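Workshop notebook, May

Loft timing pads, second build

Irusa pads 1 to 4 back on the bench after the short tosses from Avley. Pad 3 missed two birds out of a drop of 14. Both were on the landing board when the others clocked, so the fault is in the pad or the ring, not in the trap. Swapped the two rings to other birds and repeated by hand at the bench: both read every time. Pad 3 it is.

Opened pad 3. Coil sits 4 mm lower at the loft end than at the board end. The spacer has crept, same as on the first build. Fulgencio Goicoechea wanted hot glue last time and I went along with it. Glue softens on a south-facing board. Replaced with two nylon screws and a strip of closed-cell foam.

Read height, ring flat, centre of pad:
Pad 1 – 46 mm
Pad 2 – 44 mm
Pad 3 before – 31 mm
Pad 3 after – 45 mm
Pad 4 – not measured, connector off

Ring on edge is worse on all of them, as expected. A bird that comes in fast and turns on the board presents the ring at a bad angle for most of the crossing. Two pads in line would cover this but the board on the small loft is too short.

Ran pad 3 overnight on the motor jig with one ring passing at walking pace. Counter at 3,455 passes in the morning, four misses, all within the first hour. Supply was still on the old lead then. Changed the lead, no misses after. I would not call the lead proven. Repeat with the old lead put back before anyone writes it up.

Clock drift: the Pinheiro unit gained 2 s over the period against the radio clock. Within what the club allows, but the Stikona unit gained nothing in the same box, so temperature is not the whole story. Crystal from the same reel? Check the bag.

Droppings again on pads 1 and 2. The matt lacquer cleans badly. Gloss cleans well but the hens slip on it when wet, and a bird that hesitates on the board costs more time than any pad fault. Try the fine grit mat cut to size, 1 mm thick at most, and measure read height again with it on. 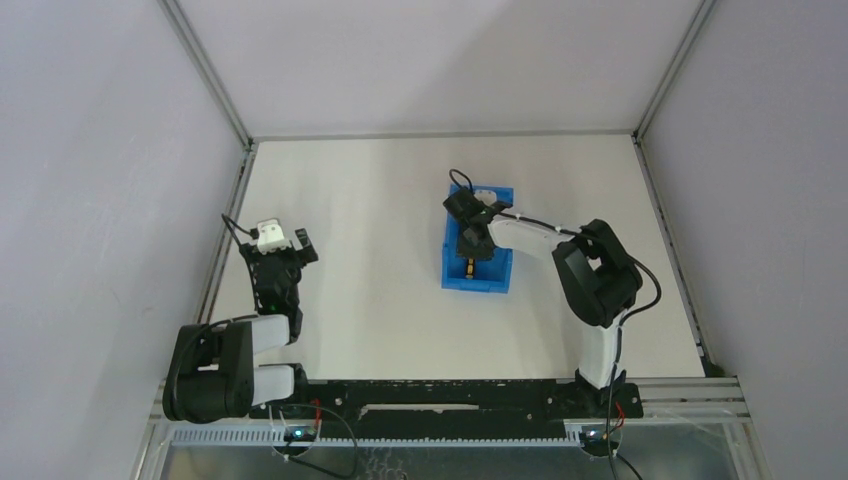

Two-arm cell, right gripper over the blue bin.

Moult feathers in the trap sensor, small loft. Sensor counted one bird as three. Raised the hold-off to 500 ms in the settings. Shorter than that double counts, longer risks losing the second bird when a pair drops together.

To do:
Pad 4 connector, then read height
Old lead back on pad 3, overnight
Grit mat samples, two thicknesses
Ask Fulgencio for the ring numbers from the Avley toss, his list and mine differ by one
Label the spare coils, there are two windings in the same tray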